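Members > Newsletter > December > Notes from the Kitchen End

Print this page | E-mail this page

December
By Tamer Masri

THE GREAT STOCK CUPBOARD RECKONING

Every December I go through the dry goods at the Cernthorpe supper club, and every December I find that we own a great deal of something we never cook. Last year it was pearl barley. This year it is lentils. There are 21 bags of them, in four colors, and I bought most of them myself, so I will be pointing no fingers.

The trouble with lentils is that they look like a good intention. You see a bag on the shelf at Hijazi, the price is decent, and for a moment you are the sort of person who soaks things overnight. Then you get home and make toast. Repeat this for a year and you have my cupboard.

So the winter suppers will be built on what we already have, starting with the brown ones. I cooked a trial pot last month for the six people who answered my e-mail, and the verdict was "fine," which from this membership is close to a standing ovation. One guest went back for more. Another asked whether there was any bread left, and I have chosen to take that as a comment on the bread.

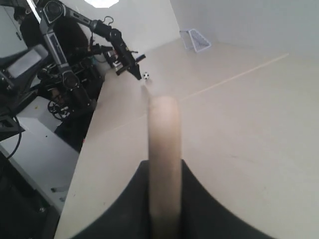
The recipe is my aunt's, or a version of it. Hers had no measurements, only threats. You cook 400 grams of lentils until they slump, and meanwhile you fry 3 large onions in more oil than your doctor would like. Half an hour is the least the onions will accept. Every recipe I have ever read claims you can brown an onion in eight minutes, and I would like to meet the people who write these and see their stoves.

When the onions are nearly black at the edges, half of them go into the pot with cumin, salt and a handful of rice. The other half go on top at the end, assuming they haven't been eaten by whoever is standing closest to the stove. That is usually me. Lemon at the table. Yogurt if you must.

A word on salt. Please put it in toward the end. I was brought up to believe that salting early makes lentils tough, and I have since been told by several members, two of them in writing, that this is nonsense. They may be right. My aunt is 84 and still has my telephone number, so we will be salting late.

The red lentils are going into soup, where they can fall apart in peace. The green ones I am keeping for the cold salad in the new year, when everyone claims to want salad. As for the small black ones, I bought them because the bag was handsome, and I am open to suggestions.

A few of you have asked about the pots. The big Skondov pot has come back from Boten with a new handle, and it is a very good handle, riveted on as if for a sea voyage. The bill came to 374 and I have been asked not to discuss what a whole new pot would have cost. The lid still doesn't fit. It didn't fit before either, and I have grown fond of the rattle, which at least tells me when the thing is boiling while I'm in the other room looking for the ladle.

On the matter of the ladle: we had a long one with a hook on the end. If it went home with you after the fall supper, in a bag or up a sleeve, just put it back in the drawer. I won't look up. I have been serving soup with a coffee mug, and my dignity can't take another season of it.

Suppers start at seven, as ever, meaning that food is served at seven and not that you should be looking for your coat at seven. Bring a bowl if you have a favorite. Ours are small, and the people who complain about this are the same ones who voted for them. 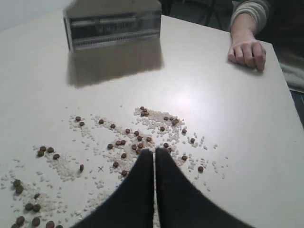 Do I need to soak the lentils before I cook them?

Brown, green and red lentils can go straight into the pot after a rinse. Soaking cuts a little off the cooking time, but they cook quickly enough without it. Do pick through them first for small stones, especially anything sold loose.

If you would like a bag to take home, please ask. You may have two. I would be happier with four, and if you can think of something to do with the black ones, you can have the lot and my sincere thanks. Chickpeas I will get to in the spring, when I have the strength to open the other door.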